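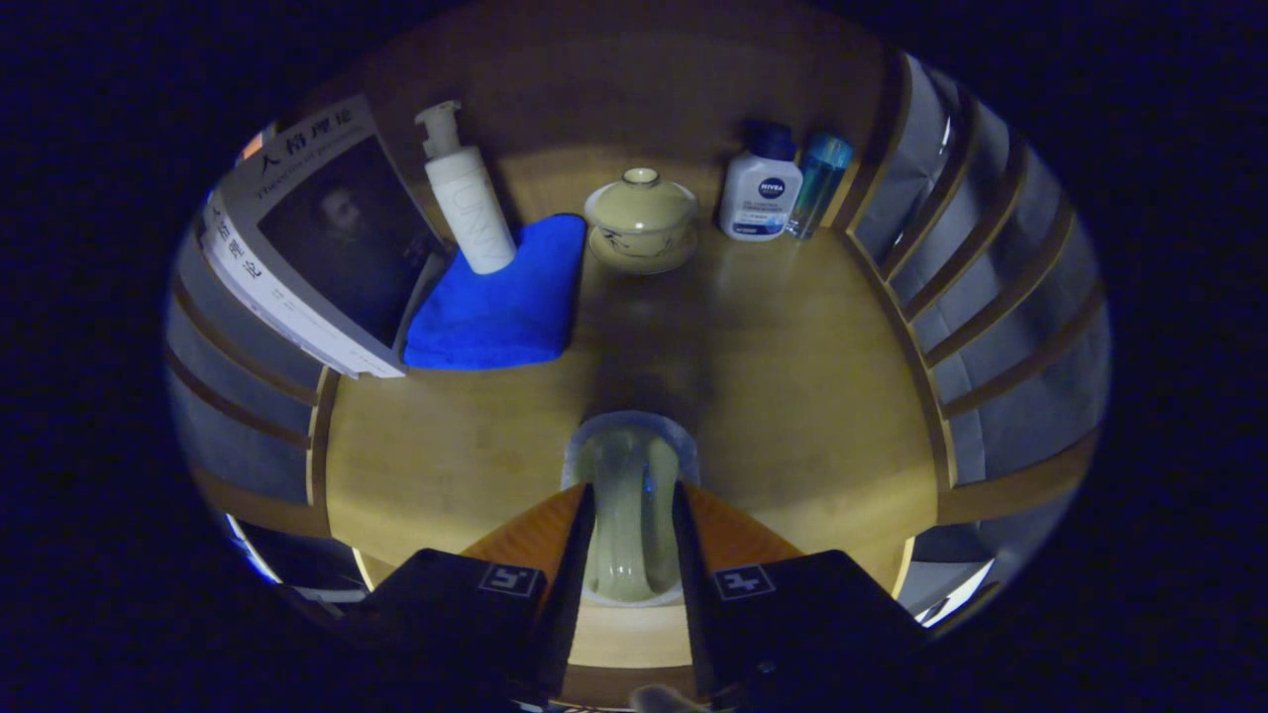

July 25, 2020

So can a machine clear the table yet? I've been asking since my Wullix floor vac ate a sock, and my answer is still "sort of, mate". Picking up one glass cup is fine these days. It's the rest of the table that gets me! A book, a cloth, a tea bowl with a lid on it (try that one with two fingers), bottles that tip if you breathe on them. I'd pay $300 for something that could do the lot before brekkie. Until then I'm on dishes, and the vac gets the hallway.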